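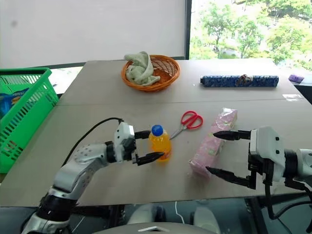 *A small bottle of orange on the big table.*

## Borkdale citrus press, after a whole June of juice

I wasn't going to review this one until I'd put a serious pile of fruit through it, and now I have, so let's go. The Borkdale is a lever press: heavy base, long handle, a cone you drop half an orange onto. No cord, no motor, no app. I love it!

I'd been using a little electric Testa for years (the kind where you lean on the fruit and the whole thing buzzes like a trapped wasp) and I thought that was just what juice was like. Then Concetta Pagano let me have a go on hers one morning, and I went home and ordered the Borkdale before lunch.

The first thing you notice is the handle. It comes down slowly and evenly, and most of the juice is out before you've really started pushing. I get 225 ml from three decent-sized oranges, and a jug of 700 ml takes me less time than finding the lid for the jug. Grapefruit fits if you buy small ones. Big ones don't, and you'll get a squirt up the sleeve if you try - I've tried.

Pulp is the part people argue about. The strainer has fairly wide slots, so you get a good bit of it in the glass. I like that. Leonora Cruzado doesn't, and she runs hers through a tea strainer afterward and says it's no trouble at all.
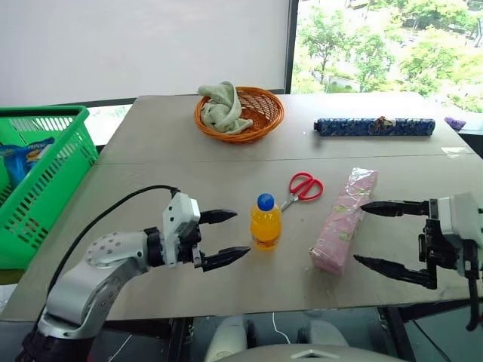 Cleaning is so easy. The cone and strainer lift straight out and rinse under the tap, and the base only needs a wipe. Do it right away, though, as dried pulp in those slots is a toothbrush job. The cup underneath is a bit shallow for my taste. I fill it, forget, and get a sticky ring on the counter.

Two more grumbles. It's heavy enough that I don't want to lift it in and out of a cupboard, so it lives out all the time, and the handle needs a lot of clearance above it. Measure under your shelves first! The rubber feet also pick up every crumb in the kitchen.

I had a look at the Galow too, which has a nicer cup and a prettier handle, but the one I tried wobbled on limes and I went off it fast. For limes the Borkdale is great. I did 13 in a row for a party and my wrist was fine the next day.

If you only want juice now and then, a plain hand reamer will do you. If you're a every-morning person like me, get the press, and get a bigger bag of oranges than you think you need.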